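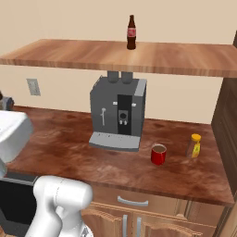 Sirnov has released the first batch of teleoperated examples recorded in its simulated kitchen, the company said in a note to partners dated 4 January 2021. The batch holds 1,101 episodes, all collected with a single-arm setup and stored with joint states, gripper state, operator commands and rendered views. Each episode covers one short task at the counter or the wall shelf. Objects stay in everyday places: the espresso machine sits on the wooden countertop with a red mug and a yellow-labeled jar to its right, and a brown glass bottle stands on the shelf over it. Operators start from a layout like this one and work from a written instruction of one sentence.

The kitchen model was built by Dresent, which also supplies the physics settings. Sirnov runs the recording software, called Utar, at its office in Requena. Utar writes commands and observations at 20 steps per second and closes an episode when the operator presses a pedal. Episodes in which the operator presses the reset key are kept in a separate folder and are left out of the published count.

There are 6 task families in the release. They include moving a bottle along the shelf, bringing an item from the shelf to the counter, and placing a mug near the drip tray. Start positions are drawn at random within a fixed margin for every object, and the draw is saved with the episode so that the same start can be rendered again. Wall color and counter texture were held constant in this batch. Changes to both are planned for the next one.

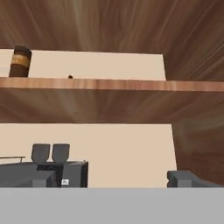
View placement took up most of the revision work before release. An early version of the set used fixed room views only, and a policy trained on it often stopped short of objects on the shelf. Sirnov attributes the error to poor depth information near the board. Close views were added to every episode, and the trial policy was retrained on the same commands. At close range the front edge of the shelf board is clear across the full width, and a dark can with a tan-gold band resting on that edge can be located against the pale back panel. The streaky wood grain on the underside of the board takes up a large part of such views, and the training code now applies random crops so that the model does not rely on it.

Labels are limited to the instruction, the task family and a success flag. The flag is computed from object poses at the end of the episode, then checked by a second operator who replays the commands. If the computed flag and the operator disagree, the episode goes to a review queue and is held back until the next version. Contact forces are logged but were not checked for this release, and Sirnov advises against using them as training targets.
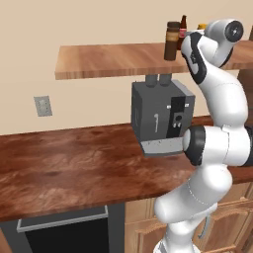 Access and next steps

The data is available to research partners on request, along with the loader, the list of start positions and 3 baseline checkpoints. The checkpoints were trained with behavior cloning on different shares of the episodes and are meant for checking an installation. No benchmark scores are published with them.

A second batch is scheduled for March. It will use the same arm model and the same control rate, so that files from the two batches can be mixed without resampling. Dresent is preparing cabinet doors and drawers with working hinges and slides for that batch. Partners who have found errors in the start position list should send the episode number and the Utar version string from the file header.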